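12 Apr 2019
By Kumiko Onishi

Print this page | E-mail this to a friend

We use cookies to improve your visit. By carrying on you agree to this. Sign up for our newsletter.

Review: the Trarkamholm two-arm tidying kit and the method that comes with it

Kondard sells the Trarkamholm as a bench kit for small labs and colleges, and the sales sheet makes a large claim. Show the pair of arms a job by hand, 300 times, and they will learn to do it alone, even if the table and walls change. The method behind the claim is set out in a paper by the Morikawa group, which comes printed in the box. I read it twice before I switched anything on.

The idea is simple enough. A person steers both arms through the job while the kit records, and a network learns to copy what it was shown. The new part is the backdrop. Patterned wallpaper and printed tabletops are swapped between batches of recordings, so that the network stops leaning on the background and attends to the objects. Plenty of people have tried this with computer-made pictures. Morikawa's group did it with real paper and paste, and they deserve some credit for the labour.

My trouble is with the results table. The headline figure is 247 successes out of 300 trials, and a success means that the item left the surface and stayed in the gripper for 3 seconds. It says nothing of where the item ended up. If I lift a watch off the table, wave it about and drop it on the floor, I haven't tidied anything. The paper gives a placing score only for cloth, on the last page, and leaves out how many trials it rests on.

The choice of backdrops bothers me too. Only 5 were used, and the one held back for testing is another floral print. I'd like to have seen plain grey, or a cluttered shelf, or anything that a real workshop in Purbridge might have behind the bench. Going from one set of flowers to another is a small step.

As for the hardware, I have few complaints. The arms bolted down without fuss and the front rail is stiff. The cables are another matter – they loop over the wrists, and I kept wondering how long they would last with daily use. 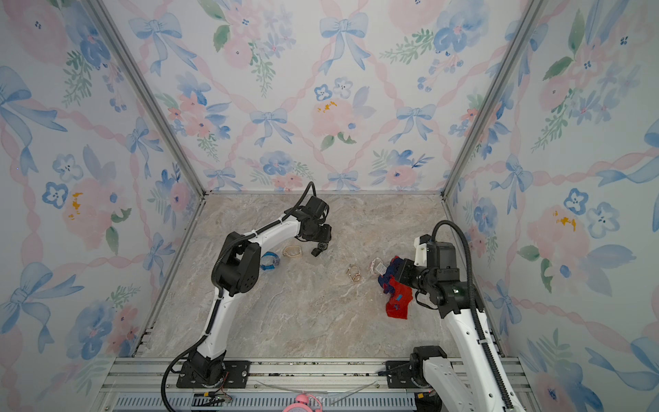 Jewellery is a harder test than cloth, and the paper mixes the two in one total. Fabric forgives a poor grip. You can close on it almost anywhere and something will come up. A thin bangle lying flat asks for the right angle and the right height, and a linked pair of rings asks for more still. Lump them together and the easy item props up the hard one. I wrote to the group asking for the figures split by object and was told they would be in a longer version, due in September.

Setting up took me most of an afternoon, and the manual assumes you already know how to line up the two arms. The recording software is good, with a clear button for throwing away a bad take. I used it a lot.

Would I buy one? As a teaching bench, perhaps, if your department has the money and someone patient to run it. As proof that the backdrop method works, no. I'd wait for the split figures and a test against a plain wall, and I'd want somebody outside Morikawa to run it.

Print this page | E-mail this to a friend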